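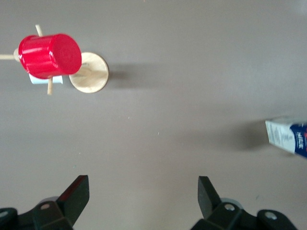
Bench cell 2, wrist camera view. Gripper open, red cup assembly and milk carton on the table.

INSPECTION CHECKLIST: BENCH CELL 2, ERTHORPE
Arm, gripper, wrist camera, table
Filled in by: Kornél Boros
Month: February
Start: 7.40, power off at the wall for parts A and B

Mark each line OK, ACTION or N/A. Comment wherever it isn't a plain OK. Don't leave blanks, last sheet had a whole page of them.

PART A. BEFORE TOUCHING ANYTHING

A1. Stop button pressed, key out, tag on the isolator
OK. Tag is getting hard to read, will write a new one.

A2. Arm parked and supported, no load on the wrist
OK. Parked low over the table. Used the foam block under the elbow.

A3. Floor inside the tape clear
ACTION. Extension lead across the walkway again. Moved it, but it needs a proper socket on that side. Asked Sokberg site office last time, no answer yet.

A4. Light curtain lenses clean
OK. Wiped both.

PART B. GRIPPER (power off)

B1. Fingertips: cracks, chips, rounded edges
OK. Both black wedges checked by hand with the torch. Run a nail along the closing edge, you feel a chip before you see it.

B2. Fingertips level with each other when closed
ACTION, done. Left one sat a touch proud. Slackened, squared up against the gauge block, nipped up again. Rechecked after C4 and still good.

B3. Screws in the finger housings, both sides
OK. All checked with the small driver, none moved. No threadlock added, please don't add any without asking, last lot had to be drilled out.

B4. Round grey discs, left and right: seated, no rocking
OK left. Right has the slightest play if you push hard with a thumb. Leave for now, look again next sheet.

B5. Finger travel by hand, full open to full closed
OK. Smooth. Bit of grit noise at the very end of the stroke, gone after a brush out.

B6. Cable at the wrist, clips and strain relief
ACTION. One clip missing. Cable tie on as a stopgap, proper clips on the Gromon order. Tie is NOT to be pulled tight, cable has to slide a bit when the wrist turns.

B7. Gripper cycle counter, serviced before limit
OK. Limit is 2000 cycles between greasing. Counter shows 575. Plenty left.

PART C. POWER ON, SLOW SPEED

C1. Stop button drops the drives, every station
OK. Tried all of them, not just the one on the pendant. Pendant one is stiff, works though.

C2. Homing, 3 times in a row, same place each time
OK. First one was slow to finish, other two normal. Cold grease I think.

C3. Brake holds with drives off, arm half out
OK. No sag seen against the ruler.

C4. Open and close on command, no judder
OK.

C5. Speed limit active in teach mode
OK.

PART D. WRIST CAMERA

D1. Lens clean, bracket tight
OK. Blower first, then cloth. Never the cloth first, theres dust in here that will scratch.

D2. Both fingertips in view with gripper open, bare table between them
OK. Both wedges along the bottom of the picture, left and right, gap clear. If one drops out of view the bracket has slipped, don't fix it in software.

D3. Focus and sharpness
ACTION. Red cup a bit soft in the check picture. Could be movement, could be too close for the lens. Take another with the arm properly stopped, and count to five before you press.

D4. Glare
OK. White streaks on the side of the red cup but it's glossy, expect that. Table itself is matt and gives nothing back. Shadows soft, cup's going off to the right, carton's out to its left, fine.

D5. Lettering readable at working height
OK. MILK on the dark blue panel reads clearly. Small print on the carton not needed for this line.

PART E. TABLE AND TEST PIECES

E1. Surface clean
ACTION. A few pale specks on the top, mostly in the middle. Vacuum then damp cloth. Not the blue spray, it leaves a film and the camera hates it.

E2. Test pieces inside reach
ACTION. Carton is too far over, only part of it in view on the right. Bring it in before any pick trial. Cup assembly is up and left of the gap, wants the arm shifting over before going down.

E3. Cup assembly: dowels and wooden disc secure
Not done yet. Do with gloves off, pull each dowel gently. One dowel reaches right out to the left side of the picture so watch it on the approach, a fingertip catching that would drag the lot. Come in from the right-hand side if the path allows.

E4. Carton undamaged, corners not crushed
Not done, see E2. Do together.

PART F. SIGN BACK INTO USE

F1. Tools counted back into tray
OK

F2. Cell log updated
OK, except the clip (B6), will add when it's fitted.

F3. Released for
Slow speed only. Full speed after D3, E1, E2, E3 and E4 are closed.

OPEN ITEMS
- Wrist clip, on order from Gromon
- Socket on walkway side, chase Sokberg
- Right grey disc, recheck play
- Retake camera picture, arm stopped
- Clean table, move carton in, check both test pieces
- New isolator tag

Note for whoever has the cell next: the Kaewmanee job uses different fingertips, they are in the bottom drawer in the marked bag. If you swap them, B1 to B5 want doing again from the top, and D2 aswell. Write the counter reading down before the swap, it resets.

Finished 9.15. K. Boros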